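Gave Up on the Junk Drawer (Sort Of)

5 Aug 2020

So I've been living in the Bosbridge apartment for six years now, and in all that time I have owned exactly one junk drawer, and it has beaten me every single time. You know the one! Dead batteries, soy sauce packets, a key to something, the little wrench that came with the bookshelf. Every May I tip it out on the floor and feel very grown up, and by summer it won't close again.

This year my friend Sheila got involved. Sheila Tindall is the most organized person I've ever met (she alphabetizes her tea) and she told me over the phone that my problem was the drawer itself. Too deep, too dark, and stuff goes in and you forget you ever had it. Her fix was to get everything into see-through bins, out where I'd have to look at it.

I grumbled about it for a week. Then I went down a rabbit hole of storage blogs and came out at midnight with opinions about lids. I'm against them, by the way. If I have to take a lid off I will just set the thing on top of the lid, and then there's a pile, and we're back where we started.

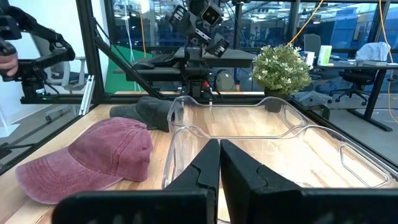 Clear, no lid, handles on the sides. My kind of bin.

Anyway, sorting day took me most of an afternoon. I found 22 pens and tried them all on the back of an envelope, and 9 of them worked. I found a birthday card I bought for my brother and never sent, so he's getting it this year. I also found the warranty for a toaster I don't own anymore, and a takeout menu from Shabalala, which closed ages ago and had the best lentil soup in town. I kept the menu. Sheila doesn't need to know.

Batteries have their own spot now, and tape and scissors live together next to the phone. The mystery keys went in an envelope marked "keys???" and I'm giving them until next May.

The drawer is for dish towels these days. Well, dish towels and one soy sauce packet.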